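Bread thread. Specifically, why sandwich bread goes soggy from below, and what I changed after a month of packing lunches the night before. 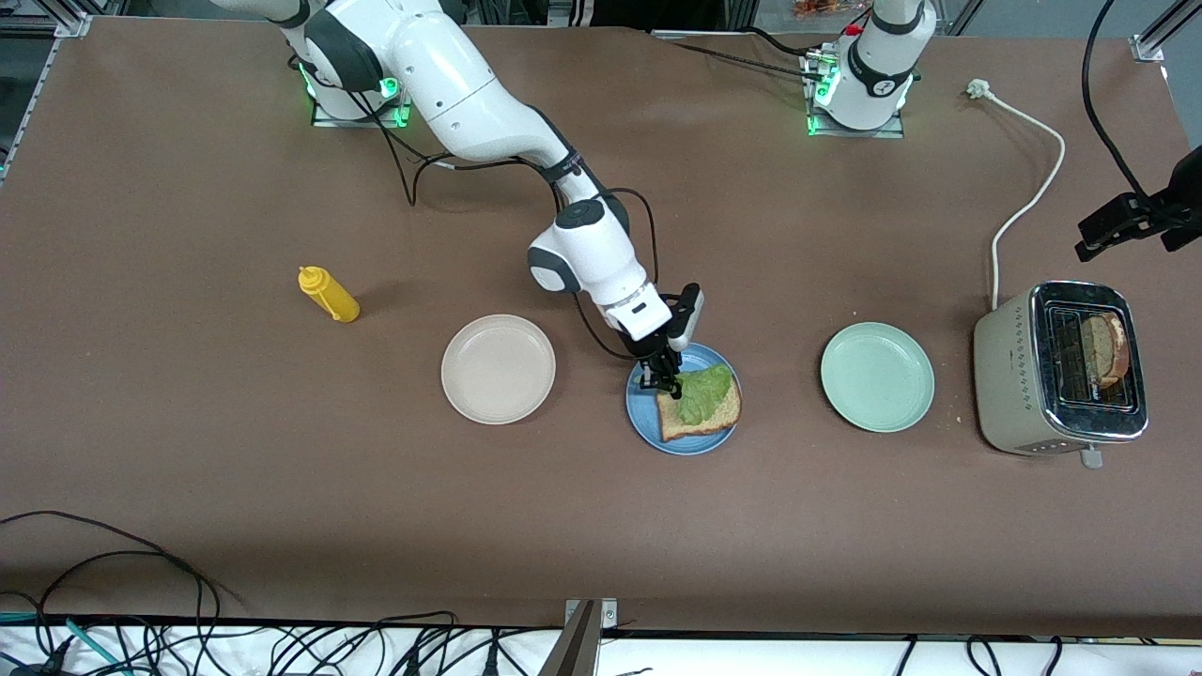 Background: I eat at a desk at 1 pm. The sandwich gets made at 8 pm the previous evening. That is 17 hours, most of them in a fridge. Anything that holds up for that long holds up for a picnic.

2/ Water moves from where there is a lot of it to where there is less. Sandwich bread is a bit over a third water by weight. Tomato is well over 90 percent. Put them in contact overnight and the bread loses every time. Toasting slows it down and does not stop it.

3/ Fat is the usual barrier. Butter works if it is soft and goes all the way to the crust. Cold butter tears the crumb and leaves gaps, and the gaps are where it soaks through. Mayonnaise is mostly oil but it is an emulsion with water in it, so it is a weaker barrier than butter. Cream cheese sits somewhere in between.

4/ Lettuce is a decent second barrier if it is dry. Wash it, spin it, then lay it on a towel for 20 minutes. Spinner alone leaves water in the folds of curly types. Flat leaves like butterhead dry faster but tear when you slice the sandwich.

5/ Order, bottom to top: bread, butter, cheese, tomato, salt, meat if any, lettuce, butter, bread. Cheese under the tomato matters more than anything else in this list.

6/ Salt pulls water out of tomato. Two options. Salt the slices 30 minutes ahead and blot them, or salt them at the desk. Salting and then closing the sandwich is the worst of both. I did that for years.

7/ The loaf. I bake an 800 g tin loaf on Thursday, from the Pollow strong white, 68 percent hydration. Slices from the first day are too soft to pack. Second day is best. By the fourth I toast it.

8/ Slice thickness: I settled on 12 mm. At 9 mm the bottom slice gives way in the middle. At 15 mm it stays dry but you are mostly eating bread.

9/ Wrapping. Plastic film traps condensation against the crust. Paper alone dries out the edges. Paper inside a lidded box is the compromise. I use the Zistden box with the flat lid, and the paper is ordinary baking parchment folded under.

10/ Someone asked about the Skitura rye from the market. Yes, it resists water much better. Tight crumb, lower rise. It also overpowers a mild cheese, so I keep it for mustard and ham.

11/ Pickles: blot them. Same for roasted peppers from a jar. Around 5 minutes on kitchen paper, turned once. Leaving them in a sieve does less than you would expect, as the liquid stays on the surface.

12/ Things that made no difference I could detect: which way up the cheese goes, cutting on the diagonal, chilling the bread first.

13/ Still open: egg salad. The filling is wet all the way through so there is nothing to put a barrier between except the bread itself. Currently packing it in a separate tub and assembling at the desk. If anyone has a version that lasts overnight I would like the ratios, by weight please.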